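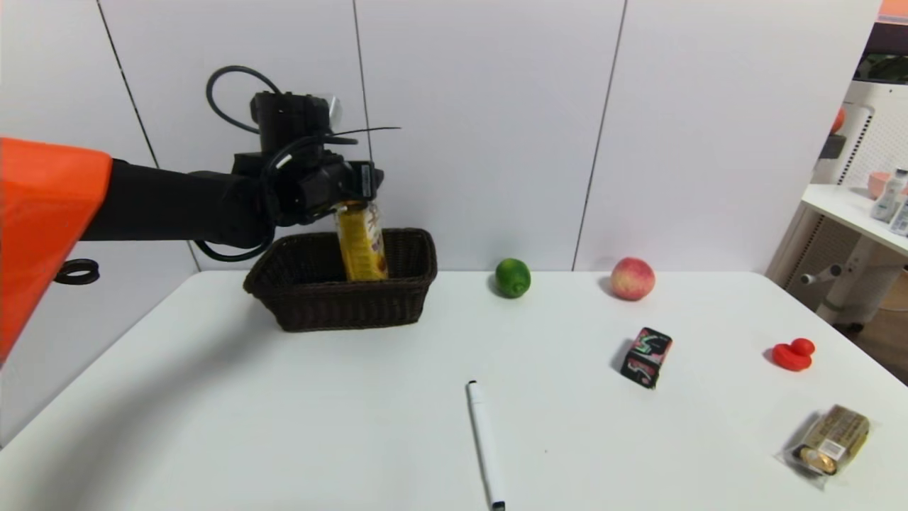 Skokenville basket scheme promises an end to table clutter, but the sums are thin

1/29/26

A Skokenville firm says it can clear any household table with one basket and a set of packing rules. It is charging £12 a month for the rules. The basket is extra.

The scheme is called Bromumetti and it comes from Voster, a small homeware business that until last year mostly sold drawer dividers. Voster says 3809 households have signed up. It would not say how many of those are paying, how many are still on the free first month, or how many live anywhere near Skokenville. A list of sign-ups is a list of email addresses until somebody shows otherwise.

The idea will be familiar to anyone whose grandmother kept a basket at the foot of the stairs. Things that have settled on a table during the day go into a single container in the evening. The basket then goes round the house and the things go back where they live. Voster's contribution is an order of packing, which it calls the sequence, and a monthly booklet with what it describes as new situations.

Lorne Boychuk, who runs Voster, was keen to talk about the order. Upright things first, he said, against the side of the basket. Then anything flat, then anything round, and anything soft or in a wrapper last of all. "People throw things in, and then they wonder why the peach is bruised," he said. "It's a packing problem. Everybody thinks it's a laziness problem."

That may be so, though it is hard to see what the second booklet is for.

The demonstration was held at Sheehan, the fittings showroom, on a white table with a dark brown wicker basket to the left of the middle. The things laid out for it were the sort most people would know: a yellow drink carton, a lime, a peach, a small black box with pink, red and green printing, a red rubber duck, a packet in clear plastic and a marker pen. Against the sequence, the carton is the obvious first choice and the fruit should wait its turn.

So far, so sensible. A carton standing up takes less floor than one lying down, and a carton that has been opened should never be put on its side anyway. You don't need a subscription for that. You need to have cleaned up after one spilt drink.

The difficulties start with things that have no single home. A lime and a peach go to the kitchen. A rubber duck presumably goes to the bathroom, unless it belongs to a child who has other views. The pen could live anywhere. Mr Boychuk's answer was that each household should settle this in advance by filling in the chart at the back of the first booklet. The chart has room for two homes per object, "main" and "second best". I asked what happens in a house where the family doesn't agree on the main one. He said that was covered in a later booklet.

The bigger question is the size of the basket. Voster sells only the one, on the grounds that a larger one encourages people to leave more out. There is something in that. Most of us have owned a laundry hamper that turned into a second wardrobe. But a basket that suits cartons and fruit does less well with a wide, light package, and the snack aisle is full of those.
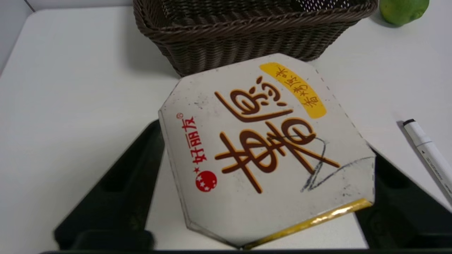

An octagonal package is about the worst shape for a rectangular basket. It is broad and awkward at the corners, and if it is laid flat it can turn into a lid for everything beneath it. The one on the table at Sheehan was white with a strip of gold foil along its edge and 薯愿 written across it in big brown characters. It had also picked up a fair number of scuffs and specks, as white cardboard will in any kitchen I have lived in. Under the sequence it counts as flat. By any normal reckoning it counts as big, and the sequence has no rule for big.

Mr Boychuk did not accept this. He said a package of that kind should be stood on one of its edges at the end of the basket, with the upright things against it. I put it to him that this leaves half of it sticking out of the top. "Then half of it's sticking out," he said. "It's still off the table."

Fair enough, but the Voster leaflet promises "nothing above the rim", and that wording has not been changed. Nor does the leaflet mention food going stale, or crisps getting crushed under fruit, which is what I would worry about before I worried about the rim.

There is also the matter of mixing food with everything else. Voster's leaflet has fruit, toys and stationery all sharing one basket, and says only that wet items should be left out. A wicker weave is pleasant to look at and a nuisance to wipe. Crumbs get into it, and anything sticky stays there. Asked about cleaning, Mr Boychuk recommended a soft brush once a week and a cloth in the bottom. The cloth is not supplied. A second basket just for food would solve most of it, but the whole scheme rests on there being one, and he was not going to be moved on that.

On price, the firm is on weaker ground still. Twelve pounds a month comes to £144 a year for instructions that fit on a postcard. Voster points out that subscribers can stop at any time. What it offers those who stay is another booklet, a seasonal chart and access to a telephone line on which, Mr Boychuk said, callers can describe an object and be told where in the basket it goes. He would not say how many people had rung it. He did say the longest call had been on the subject of a whisk.

Voster makes one claim that could at least be checked. It says people following the sequence clear a table in half the time it takes those who don't. The figure comes from the firm's own trial, which used 6 households over a fortnight. They timed themselves. They also knew which evenings were meant to be the quick ones. I would not buy a kettle on the strength of that, and Voster accepted that a larger trial would be useful. It hopes to run one in June.

Sheehan, for its part, has made no promises. The showroom is lending the space and says it has no stake in the scheme. It will keep a stack of leaflets by the door for as long as people take them.

None of this makes the basket a bad idea. Putting the day's odds and ends into one container is a decent habit, and plenty of households manage it with a washing-up bowl. Setting the upright things down first is good advice too, and I have been doing it since. The carton stays up, the lime stops rolling, and there is room left over for a packet on top. I remain unconvinced that I should pay anybody a monthly sum to be reminded.

Readers who want to try it without signing up could do worse than begin with what is on the table now. Take out anything that is rubbish before packing, a step the leaflet leaves until the end. Check that pens have their caps on. Keep soft fruit away from the corners of boxes. If something wide won't go in, carry it to the cupboard by hand – it was probably going to the same cupboard anyway.

Voster says the second booklet is being posted to subscribers now. The firm sent me an advance copy, which has a page on fruit, a page on toys and two pages on what to do with batteries. The advice on batteries is to keep them in a drawer. Drawer dividers are advertised on the back cover.

Bromumetti leaflets are free from the Sheehan showroom in Skokenville. The free month turns into a paid one unless it is cancelled, and cancelling has to be done in writing.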